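3. Cell Setup and Upkeep

3.1 Layout of the cell

The Plikley cell was built for a single task family: picking up small pieces of cloth, turning them over, and laying them down again. It has one arm on a fixed base, a two-finger gripper, and a small camera mounted at the wrist that looks out along the fingers. The cell was moved once during the project, from the Govbridge lab to the Cerncombe lab, and the routine described in this section dates from after the move. The first full check at Cerncombe was done on Sunday, July 26, 2020, and all trials reported in Section 4 were run after it.

The arm is bolted to a steel plate under the work surface. We had used clamps at Govbridge, and these crept under repeated fast moves. The drift was too small to notice in any single trial, but it showed up as a slow change in the height at which the fingers closed. With the bolted base we have not had to redo the height calibration between regular services.

3.2 Gripper and fingers

The fingers are narrow and slightly tapered toward the tip, and each is held by its own fastener. They can be changed without taking the gripper off the wrist. Cloth is hard on finger alignment in a way that rigid parts are not. When the fingers close on a block, a small twist in one finger is taken up by the block. When they close on a single layer of thin cloth, the same twist leaves a gap along one side, and the cloth slides out through the gap during the lift. Most of the failed lifts in our early trials were first blamed on the grasp planner and were later traced to a finger that had turned on its fastener.

We therefore check the fingers every 60 lifts. The arm is sent to a rest pose, the gripper is closed on a strip of paper, and the operator pulls the strip from each side in turn. If the strip moves more easily on one side, the fastener on that finger is loosened, the finger is squared against a flat gauge, and the fastener is tightened again.
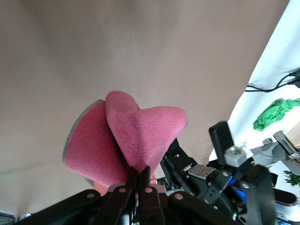 Fleece is the cloth we use for the holding check, the last step of each service. It is thick enough to give a firm pinch and soft enough to take whatever shape the fingers put into it. The piece is held up in the closed fingers and the operator looks at it through the wrist camera. Both fingertips should press into the lower part of the cloth, as they do on the pink piece in Figure 2, and the two should stand parallel. The bunched part of the cloth can fall any way it likes; in the figure it has opened into a rounded flap on one side and a broad, angled lobe on the other, and neither has any bearing on the result. What matters is the pinch. If one finger leans, the fastener is set again and the check is repeated from the start.

Figure 2. Fleece held in the gripper, seen from the wrist camera.

3.3 Cables and fasteners

Wiring was the second most common source of lost time. At Govbridge the wrist wiring was tied tightly to the last link, and a full turn of the wrist put tension on the plugs. The camera would drop out for a moment and come back, and the control software, written for the earlier Symonenko cell, treated each dropout as a finished trial. We now leave a loop of slack at the wrist and run the joint through its whole range by hand after any change to the wiring. A trial with missing camera data is marked as void and run again.

Every 500 lifts the cell is stopped for a longer service. The operator goes over the screws on the wrist brackets with a torque driver, wipes lint from the gripper linkage with a dry brush, and opens and closes the gripper at low speed while listening for rubbing. Lint gathers quickly when fleece is in use. We do not oil the linkage between services, as oil picks up fibers and later marks the cloth.

The longer service takes one operator up to 4 hours, including the height calibration. During the August trials it was carried out 3 times. On the second occasion a bracket screw was found loose enough to turn by hand, and the lifts made since the previous finger check were left out of the results in Section 4.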